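Luz de color sobre fondo negro: cómo montar un bodegón en la mesa de casa

Girkutura > Tutoriales > Luz
Texto: Natália Hájek

Me encanta la luz de color. Me encanta lo que le hace a una taza blanca, a un limón, a una cuchara vieja, y me encanta sobre todo que se pueda conseguir en una mesa de comedor con cuatro trastos y la persiana bajada. En octubre, cuando a media tarde ya se puede cerrar todo y quedarse a oscuras, es cuando más lo practico, y este es el montaje que repito una y otra vez.

Sirve para foto y para vídeo. Si vas a grabar, lee antes el apartado del parpadeo, que es donde más tardes he perdido yo.

Lo que vas a necesitar

Una tela negra mate, lo más ancha que puedas
Una mesa oscura o una cartulina gris oscuro para cubrirla
2 lámparas LED de color regulables (yo uso las Dindus pequeñas)
Pinzas de la ropa o de oficina
Un trípode
Un rodillo quitapelusas (¡no te lo saltes!)
Algo blanco o claro para iluminar

Paso 1. Colgar la tela

Elige una tela que se trague la luz. El terciopelo es una maravilla, aunque pesa y atrae cada pelo del gato; la sarga de algodón negra es más barata y muy agradecida. El satén, ni lo mires: brilla en cuanto le roza un foco y el negro se convierte en un gris con aguas. Yo compré la mía en Matley, en el cajón de retales, y sigue dándome alegrías.

Cuélgala de una barra de cortina, de una estantería o de una cuerda tensa, y deja que caiga por detrás de la mesa hasta pasar de sobra el borde. Plancha con vapor, pinza los extremos, tira un poco hacia los lados. Después pasa el rodillo de arriba abajo. Los pliegues suaves no me preocupan nada, hasta dan un poco de vida al negro, pero una pelusa iluminada en violeta parece una luciérnaga y luego toca borrarla a mano.

Paso 2. Separar la mesa del fondo

Aquí está casi todo el truco. Cuanta más distancia haya entre lo que iluminas y la tela, más negra se queda la tela. Si tienes sitio, separa la mesa 18 centímetros de la tela como mínimo; si tienes más, úsalo todo. Y baja las lámparas para que apunten a la mesa en lugar de a la pared, porque una lámpara alta y abierta acaba manchando el fondo por mucho que alejes las cosas.

Decide también dónde va el borde de la mesa en el encuadre. A mí me gusta a media altura cuando quiero mucho aire negro arriba, y bastante más alto cuando el protagonista es pequeño. 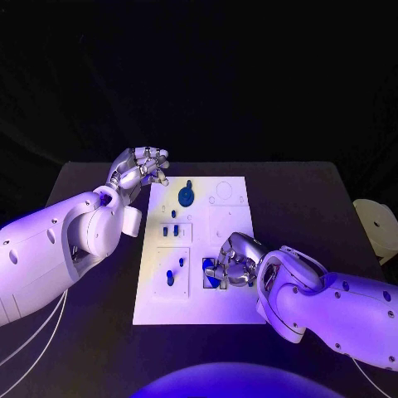
Paso 3. Escoger un objeto que agradezca el color

El blanco es el rey. Cualquier superficie blanca coge el tono de la lámpara sin discutir, mientras que un objeto rojo bajo luz azul se queda casi muerto y uno verde bajo magenta se vuelve un marrón tristísimo. Haz la prueba, que es divertidísima: reúne cosas de la cocina y ve pasándolas por la luz. Los metales son caso aparte, porque reflejan lo que tienen alrededor, incluida tu camiseta. Yo me visto de negro para estas sesiones y parezco tramoyista.

Las formas redondeadas funcionan de maravilla porque el color se va apagando poco a poco sobre la curva. Una caja plana puede quedar sosa, aunque con la luz muy de lado aparece el relieve y la cosa cambia.

Paso 4. La primera lámpara

Apaga todo lo demás. Todo: la luz del pasillo, la pantalla del portátil, el piloto de la regleta. Enciende una sola lámpara en violeta, a un costado y un poco más alta que el objeto, y mueve la lámpara antes de mover ninguna otra cosa. Acércala y la sombra se ablanda; aléjala y se vuelve dura. Pásala hacia atrás, casi a la altura de la tela, y se dibuja un filo de color precioso en los contornos (ojo con que no le entre directa al objetivo).

Zdeňka Koubek, con quien comparto el taller, pone delante un trozo de papel vegetal para suavizarla. Queda estupendo con fruta. Con objetos técnicos yo prefiero la luz desnuda.

Paso 5. La segunda, mucho más floja

El error que cometemos todos al principio es poner las dos lámparas a tope. Se mezclan, se anulan, y desaparecen las sombras que tanto costó colocar. Deja la principal fuerte y baja la otra hasta que apenas la notes; luego súbela una pizca. Con un tono vecino (magenta y violeta, violeta y azul) el resultado es tranquilo. Con tonos opuestos es una fiesta, y a veces apetece.

También puedes prescindir de la segunda y dejar que un lado caiga en penumbra. Hay fotos que lo piden a gritos.

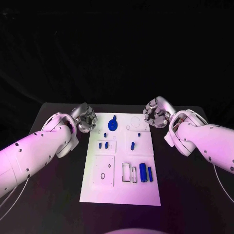
Magenta sobre el lado izquierdo del tablero; hacia la derecha la luz es algo más fría y tenue.

Paso 6. Ajustar la cámara

Quita el balance de blancos automático. La cámara ve tanto violeta que intenta corregirlo y te devuelve un malva lavado que da pena. Fíjalo en luz de día y no lo toques en toda la sesión.

Para foto, con la cámara en el trípode, trabajo a f/8 y con la sensibilidad más baja que tenga. El disparo sale largo, así que usa el temporizador y aparta las manos de la mesa. Expón pensando en las zonas más claras: la luz de color satura un canal mucho antes que los otros, y donde creías tener un violeta intenso aparece una mancha plana y sin textura. Si tu cámara enseña el histograma por canales, míralo. Si no lo enseña, baja un poco la exposición y levántala luego al revelar.

El parpadeo en vídeo

Muchas lámparas LED parpadean al regularlas, y a simple vista no se nota. En la grabación salen bandas oscuras que suben y bajan. Graba un clip corto de prueba y revísalo en una pantalla grande. Si hay bandas, prueba otra velocidad de obturación o sube la potencia de la lámpara y aléjala, que muchas solo parpadean cuando van bajas.

Problemas frecuentes

El fondo sale gris. Separa más la mesa o baja el ángulo de las lámparas. Si sigue gris, mira si la tela es algo brillante.

Todo parece del mismo color. Falta una referencia. Baja la saturación de la lámpara o deja entrar un toque de luz neutra por un costado.

Hay ruido en las sombras. Cierra los negros al revelar y deja que se hundan; con tela negra detrás no se pierde nada.

Si te sale algo bonito, mándalo a la galería de Girkutura indicando el color de cada lámpara y dónde la pusiste. La próxima entrega va de luz rasante sobre papel arrugado y ya tengo media resma hecha bolas encima del sofá.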